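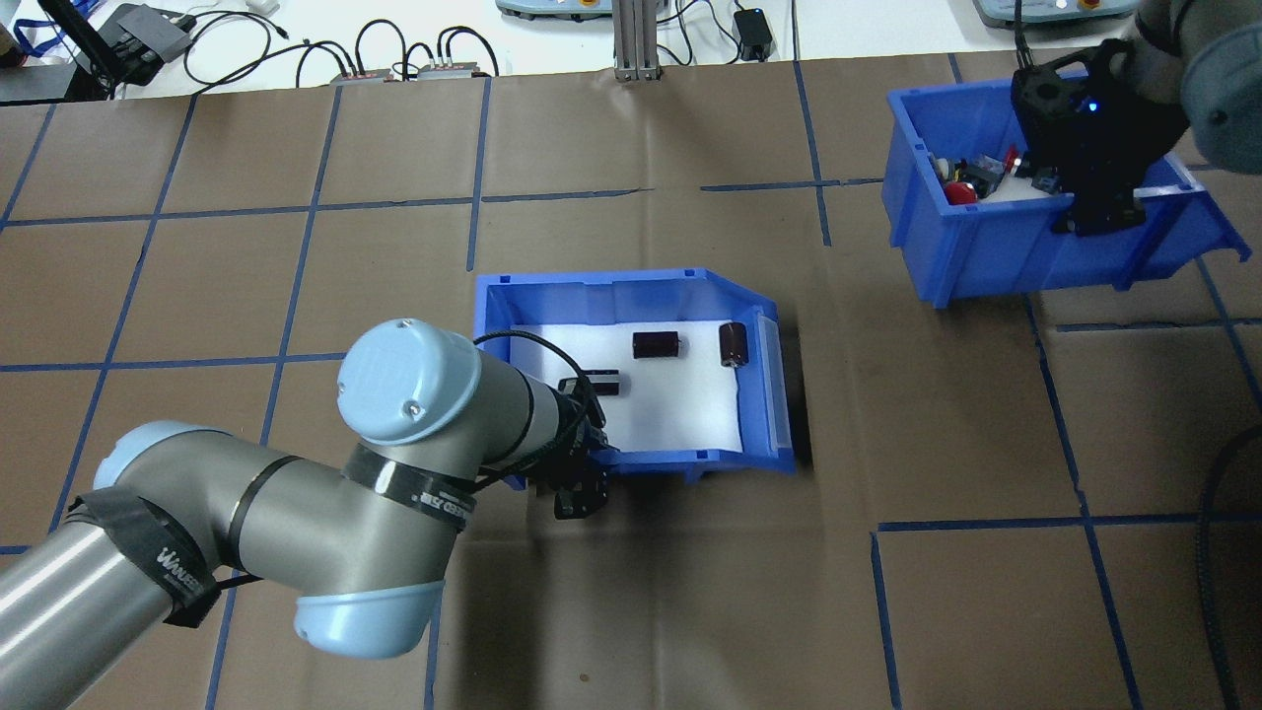
Is it worth paying to have a parcel insured when the carrier already includes cover?

It depends on what the contents cost to replace. Included cover is usually low, and you should compare it with the price on your receipt before paying for more.

I ask as I'm sending a second-hand sewing machine to my sister. I have a quote from Grasport which includes cover up to 215 pounds, and I paid more than that for the machine. The first reply I had, from their help desk, is the one I've put under my question. It didn't say much about second-hand goods, so I'd like to hear from people who have claimed.

hemlock_lane

Take the extra cover. I sent a mixer in February and the case came out cracked. They wanted the receipt, a photo of the inside packing and the outer box, so don't let your sister throw the box away. Mine was second-hand too and they paid what I gave for it, less the postage. It took five weeks.

Bootlace44

Read the list of excluded items first. Glass and ceramics are on nearly all of them, and some firms leave out anything with a motor unless it's in the maker's own packing. Paying for cover on an excluded item gets you nothing back.

For the packing, use a double-walled box with a good gap on every side. Take the foot pedal and the spool pins off and wrap them separately. Lock the needle bar down or take the needle out. Weigh it once it's taped up - an old metal machine is heavier than you think, and if you go over the weight you paid for they can hold it at the depot. 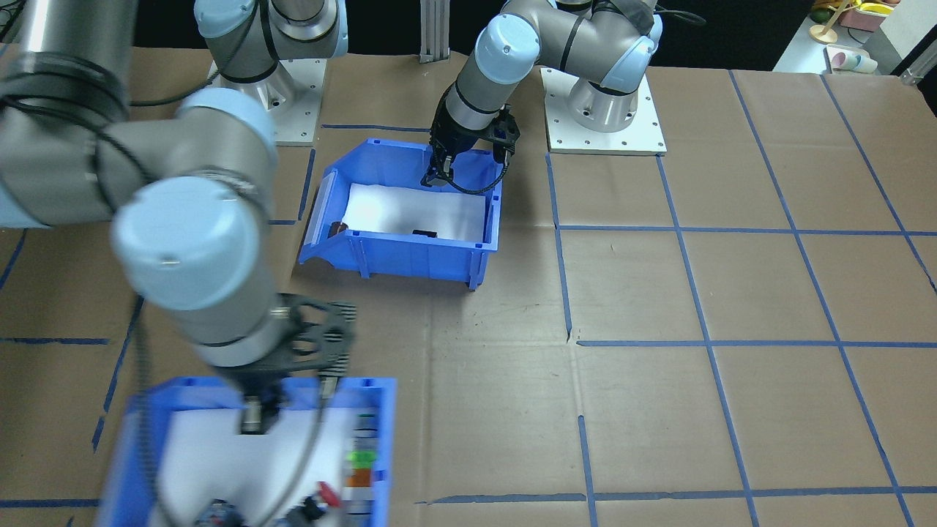
How long do you have to report damage after delivery?

The time limit is in the carrier's terms, and it can be as short as a few days. Report it in writing on the day it arrives if you can.

With Grasport it was seven days when I last looked, but check, as that was a while ago. Who has to claim also matters. It's normally the sender, so your sister would need to send you the photos.

tworivers

I just use Bremberg and never bother with insurance. Nothing has gone missing yet.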